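Zu Besuch bei Saarela: Alte Spiele auf neuer Hardware

Wer ein Spiel von früher auf einer heutigen Konsole startet, denkt selten daran, wer das vorher durchgespielt hat. Bei Saarela in Urnmont machen 17 Leute genau das, Tag für Tag. Das Studio portiert ältere Konsolenspiele für aktuelle Geräte und PCs, meist im Auftrag kleiner Verlage, die irgendwann die Rechte an einem Katalog gekauft haben und nun etwas damit anfangen wollen. Im Mai hatte Saarela zum ersten Mal zu einem offenen Nachmittag eingeladen. Ich war dort.

Das Studio sitzt im zweiten Stock eines ehemaligen Versandhauses, zu Fuß ein gutes Stück vom Bahnhof. Der Aufzug war außer Betrieb, ein Zettel wies den Weg über die hintere Treppe. Um 14 Uhr ging es los, mit Kaffee und einer kurzen Begrüßung durch Esko Karppinen, der die technische Abteilung leitet. Er sprach eine Viertelstunde ohne Folien und erklärte vor allem, was das Studio nicht macht: keine Remakes, keine neuen Texturen, keine nachträglich eingebauten Erfolge. Das Spiel soll laufen wie damals, nur ohne die alte Konsole.

Danach wurden wir in zwei Gruppen geteilt. Meine begann im Archiv. Dort lagern Originaldatenträger, Handbücher und Entwicklerunterlagen, soweit sie noch aufzutreiben waren. Der Katalog umfasst derzeit 1.801 Einträge, wobei Länderfassungen und Neuauflagen einzeln gezählt werden. Die Unterschiede zwischen den Fassungen sind oft größer als erwartet. Bei einem Rennspiel fehlt in der deutschen Version ein kompletter Streckenabschnitt, und bis heute ist unklar, ob das Absicht war oder ein Fehler beim Pressen. Saarela hat beide Varianten aufgenommen und lässt den Spieler im Menü wählen.

Am längsten ging es um Garngate, ein Abenteuerspiel, dessen Neuauflage gerade vorbereitet wird. Der Quelltext ist nur in Teilen erhalten. Die Abläufe im letzten Kapitel mussten aus der fertigen Fassung rekonstruiert werden, und dabei zeigte sich, dass das Original die Bildrate als Zeitgeber benutzt. Läuft das Spiel doppelt so schnell, schließen sich auch die Türen doppelt so schnell, und ein Rätsel im Turm ist nicht mehr zu lösen. Karppinen führte das an einem Testrechner vor. Die Figur kam keine drei Schritte weit, dann war das Tor zu.

Im Prüfraum standen die Tische dicht nebeneinander, und es war recht warm.

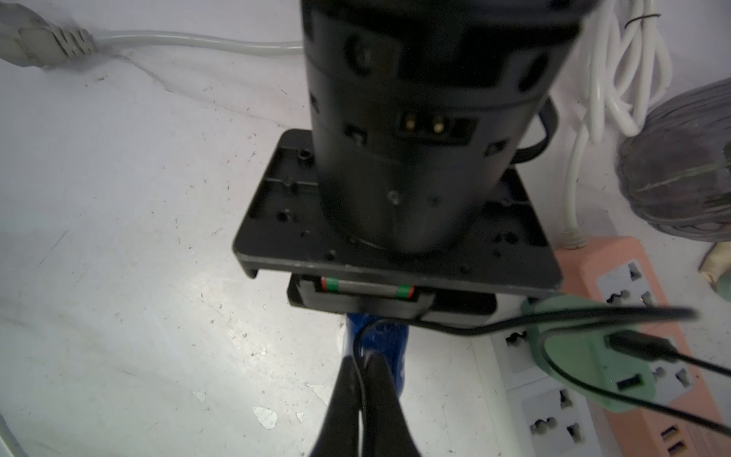 Technik in schwarzem Gehäuse auf gelochter Montageplatte, vorn der Anschluss mit zwei Kontakten. Foto: Redaktion

Die Prüfliste für Garngate hat 38 Punkte. Darunter fallen naheliegende Dinge wie Speichern, Laden und der Wechsel der Sprache, aber auch das Verhalten, wenn mitten in einer Zwischensequenz der Controller getrennt wird. Jeder Punkt wird auf jeder Zielplattform von zwei Personen unabhängig geprüft. Weichen die Ergebnisse voneinander ab, beginnt der Punkt von vorn. Das kostet Zeit, und die Verlage fragen regelmäßig, ob es nicht kürzer geht.

Ein eigenes Thema ist die Eingabeverzögerung. Auf Röhrenfernsehern reagierten viele Titel beinahe unmittelbar, auf einem Flachbildschirm im falschen Bildmodus wirken sie zäh. Saarela verwendet für den Abgleich eine selbst entwickelte Software namens Erico, die Tastendruck und Bildausgabe nebeneinander protokolliert. Verkauft wird sie nicht. Auf die Frage, ob sie einmal frei verfügbar sein wird, antwortete Karppinen, dafür müsste zuerst jemand die Dokumentation schreiben.

In der Fragerunde kam schnell die Preisfrage auf. Warum soll man für ein Spiel zahlen, das man vor Jahren schon einmal gekauft hat? Karppinen verwies auf die Verlage, die den Preis festlegen. Für Garngate sei immerhin vorgesehen, dass Käufer der PC-Fassung spätere Korrekturen ohne Aufpreis bekommen. Ob es eine Fassung auf Datenträger geben wird, ist noch offen. Ein Besucher wollte wissen, was mit alten Spielständen geschieht. Die lassen sich übernehmen, wenn sie vorher auf den PC kopiert wurden, eine Anleitung dazu soll zum Verkaufsstart erscheinen.

Zum Schluss durfte gespielt werden. An den Stationen liefen eine frühe Version von Garngate und zwei bereits erschienene Portierungen. Ich habe mich am Turmrätsel versucht, diesmal mit korrigiertem Zeitgeber, und bin trotzdem gescheitert. Gegen 17 Uhr war Schluss. Ein weiterer offener Nachmittag ist geplant, der Termin steht noch nicht fest. Anmelden muss man sich vorher per E-Mail, der Eintritt ist frei.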